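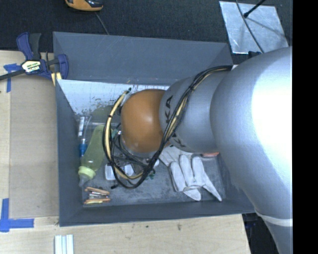
Mixed items in a gray bin.

Frequently Asked Questions: Mixed Lots and Household Consignment

Ploritz sells household goods on consignment from its building on Yeoman Street in Mallutville. These answers cover mixed lots, which are small items sold together under one lot number. Furniture, vehicles and firearms have their own rules and are not covered on this page.

Last updated May 23, 2023

CONSIGNING

What is a mixed lot?

A mixed lot is a group of small items that would not bring enough money if we sold them one at a time. Kitchen tools, desk supplies, costume jewelry, hand tools, toys and hardware are the usual contents. The buyer takes the whole group and cannot leave part of it behind.

Do I need an appointment to drop things off?

No appointment is needed if everything fits in the trunk of one car. For larger loads, call the front desk first so that we can hold space on the dock. We turn away large loads when the dock is full, and we would prefer not to do that after you have driven in from Temamcombe.

Can you pick items up from my house?

Yes, inside Mallutville and Temamcombe. The pickup fee is $185 per trip. It comes out of your sale proceeds, so you pay nothing on the day. If your proceeds don't cover the fee, we bill you for the difference after the sale closes. We do not pick up from storage units unless you or someone you have named in writing is there to open the door.

Do I have to sort anything before I bring it in?

Please take out anything you want to keep, and check pockets, envelopes and the backs of drawers. We look through what comes in and will call you if we find cash, identity papers or family photographs, but we can't promise to catch everything.

Apart from that, sorting is our job. You are welcome to group things yourself, and if your grouping makes sense we will usually leave it alone. A complete set of something should be marked as a set. A socket set with all its sockets in the case is worth more than the same sockets loose, and the person who knows it is complete is you.

Should I clean things first?

Wipe off loose dirt and grease. Do not polish metal, and do not scrub labels or printed markings. Old paint and old finishes should be left as they are. Clothing and linens must be laundered before drop-off or we will send them back.

What won't you take?

We do not accept:

Medicines, needles or used medical supplies
Opened cosmetics
Paint, solvents, fuel, propane bottles and pesticides
Car seats and cribs
Recalled products
Loose lithium batteries (batteries inside a working device are fine)
Food and alcohol
Ivory or anything we believe to be ivory

If we find one of these in your consignment, we set it aside and hold it for you for seven days. Chemicals can't be held, and we charge you the county's disposal cost for those.

Do things have to work?

They don't. Plenty of our buyers want broken items for parts. Tell us what you know about the condition and we will put it in the listing. If you haven't tested something, say so, and it will be listed as untested. Please do not guess. A lot described as working that turns out to be dead has to be refunded, and the refund comes out of your account.

How do you decide what goes together?

Nizar Nassar runs the sorting room, and the final call is his. In general, items go together when the same buyer would want them. Fishing tackle goes with fishing tackle. Sewing notions go with other notions, although a working sewing machine is sold alone. What is left after that gets sold as a general lot, and general lots often do better than people expect.

Items from two different consignors are never put in the same lot. This keeps the bookkeeping simple and means your payment doesn't depend on someone else's things.

Can I ask for one item to be sold separately?

You can, at drop-off or at any time before the listing is published. Each separate lot carries a $4 listing charge whether or not it sells. We may advise against it. A single paperback or a single coffee mug will not usually cover the charge.

Can I set a minimum price?

Mixed lots are sold without reserve. Everything opens at $1. If there is a piece you would be unhappy to see go for a low price, ask about a separate lot with a reserve. Reserves are available on single items we value at $100 or more.

MONEY

What is your commission?

For mixed lots it is 35 percent of the hammer price. If your total for one sale goes over $900, the rate drops to 30 percent on the whole amount, including the part below $900. Pickup fees and listing charges are not counted when we work out which rate applies.

How is the commission worked out if I have several lots?

By adding them together. Suppose your lots in one sale bring $1,120 in total. That is over the line, so the 30 percent rate applies and the commission is $336. You would receive $784, less any pickup fee or listing charges.

Lots that run in different sales are not combined, even when they were dropped off on the same day.

When do I get paid?

Checks are mailed 21 days after the sale closes. The delay allows buyers to collect and report problems. We can also pay by direct deposit on the same schedule if you fill out the form at the front desk. Payments under $10 are carried over to your next sale or can be picked up in cash.

Will I get a tax form?

We send tax forms when the law requires them. For questions about your own return, please talk to a tax preparer. Our staff can print a statement of everything you sold in a given year, and there is no charge for it.

What happens to lots that don't sell?

They are listed one more time in the next sale. After that you have 14 days to collect them. Anything still on our shelves after 14 days is donated or thrown out. You can check a box on the consignment form if you would like us to skip the waiting period and donate right away.

BUYING

How do I bid?

Register online or at the desk, with a photo ID and a card. All mixed lots are sold in timed online auctions. There is no live auctioneer for these. You can leave a maximum bid and the system will bid for you up to that amount. A bid placed in the last two minutes extends that lot by two minutes.

Is there a buyer's premium?

Yes, 15 percent, plus sales tax. Dealers with a resale certificate on file do not pay the tax. The certificate must be on file before the sale closes, and we can't remove tax from an invoice after it is paid.

Can I look through a lot before bidding?

Preview is held the day before closing, from 10 a.m. to 4 p.m. You may handle the contents, but put everything back in the lot it came from. Moving items from one lot to another is treated as theft and your account will be closed.

We can't open lots for individual viewing outside preview hours.

The photos don't show everything in the lot. Do I get what isn't shown?

You get everything that is in the lot at closing, shown or not. Our photos give a general idea of the contents. Items on the bottom may not be visible, and we don't write out an inventory for general lots. If you need to know whether a certain thing is in there, come to preview.

Do you ship?

We don't ship mixed lots ourselves. A packing store in Temamcombe collects from us twice a week for customers who arrange it directly. You will need to send us written permission naming the store before we release anything.

How long do I have to pick up?

Five business days from closing. After that, storage is $3 per lot per day. Lots left for 30 days go back into the auction and the original buyer is not refunded.

Does the bin or box come with the lot?

Cardboard boxes do. Plastic bins belong to the house unless the listing says they are included, so bring something to carry your purchases in. Used boxes are stacked near the dock door and are free while they last.

Can I return a lot?

Mixed lots are sold as is. We refund only when the listing made a specific statement that was wrong — for example, a camera listed as tested and working that does not turn on. Tell us within three days of pickup and bring back the entire lot, including the parts you were happy with.

I found something personal in a lot I bought. What should I do?

Please call us. Letters, military papers, urns and family photographs do slip past us from time to time. We will contact the consignor and offer to return the item. You are not required to give it up, but most buyers do, and we credit $20 to your account when you bring it in.

OTHER QUESTIONS

When are the sales?

Mixed-lot sales close every other week for most of the year. We close the sorting room for the first two weeks of September to do inventory and repairs. There are no drop-offs during that time, although the front desk stays open for payments and pickups.

Can I consign for a relative who has died?

Yes, if you are the executor or have written permission from the executor. Bring a copy of the court letter. Checks are made out to the estate unless the letter tells us otherwise.

Are my things insured while you have them?

Our policy covers fire, theft and water damage from the time you sign the consignment form until the lot is collected. Coverage on mixed lots is limited to what similar lots have brought in our recent sales. Ordinary handling wear is not covered. Fragile items should be pointed out at drop-off so they can be wrapped and kept apart.

How do I change my address or bank details?

Come to the desk with a photo ID. We do not change bank details by phone or email.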